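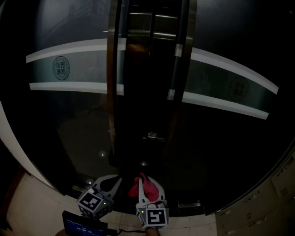 Lift entrance with frosted band and seal. Vasarari Building, Grenby.

Gallery: Lift Entrances and Door Markings
Buildings and Interiors Office, Grenby Institute

This page forms part of the Institute's record of its public interiors. It is concerned with the lift entrances of the Vasarari Building and with the decorative film applied to them under the door marking programme. Staff, students and visitors are welcome to consult the page, and departments planning work close to a lift are asked to read the notes on care before arranging for anything to be fixed, leaned or displayed there.

About the entrance
The front is dark and highly reflective, and gives back a good deal of whatever stands opposite it. Polished metal trim in a bronze tone borders the opening between the two halves. The band runs across both sides and consists of a greyish-teal translucent strip held between an upper and a lower white stripe. A round seal is set into each side, with a ring of small characters at its border and larger Chinese characters at its centre.

Two small pieces of white tape can be seen on the right-hand trim, one just above the upper stripe and one just below the lower.

Background to the markings
The Institute's older lift entrances carried no marking of any kind. A survey of building users received 179 replies, and many of those who answered asked for the doors to be made easier to pick out from the surrounding wall, particularly in the evening. Dark polished surfaces were mentioned more often than any other finish. The Office accepted the point and asked Skiltine, the Institute's sign makers, to propose a treatment which could be removed without harm to the surface beneath.

Three designs were considered. The first used a plain white line, and the second a row of dots. The third, which was adopted, used the frosted band, and was preferred by the reading room staff because the seal could be included without a separate plate. Drawings were prepared by Naledi Gumede and checked against the seal as held in the Institute's archive by Sadao Ebihara, who also corrected the spacing of the characters in an early proof.

The programme covers 42 entrances across the Grenby site. The Vasarari Building was chosen to go first on account of its use by evening classes and by members of the public attending lectures.

The seal
The round seal was adopted when the Institute's language school and its college of design were brought together. It is used on certificates, on the spines of bound theses and on selected interior fittings. It should not be redrawn, recoloured or placed inside another shape. Departments wishing to use it should apply to Kumudini Seneviratne in the Publications Section, who holds the approved artwork.

Care of the film
The film may be wiped with a soft cloth and clean water. Scrapers, abrasive pads and strong cleaning fluids must not be used on it, or on the metal trim.

Notices may not be attached to the lift fronts. Posters should be placed on the boards provided in each lobby. Where a lift is out of service, the printed notice supplied by the Office is to be displayed on a free-standing holder.

Lifting edges, bubbles and scratches should be reported by the floor and lift number. Small areas can usually be replaced without renewing the whole band, provided that they are reported early. Please do not try to press an edge back into place.

Related holdings
The drawings for the adopted design, with the two that were set aside, may be seen by appointment at the Office. A folded leaflet on the seal, printed in an edition of 2000, is available free of charge from the main reception. Full-size samples of the film are kept with the drawings and may be handled on request.

Use of the gallery
Pictures on this page may be used in teaching and in internal reports with the credit line "Buildings and Interiors Office, Grenby Institute". Requests for any other use should be made in writing to Palesa Baloyi, giving the title of the publication and the expected number of copies. A reply will normally be sent within ten working days.

Corrections to the text are gratefully received and should be addressed to Thabiso Hendricks at the same office.

Page last revised: January 20, 2022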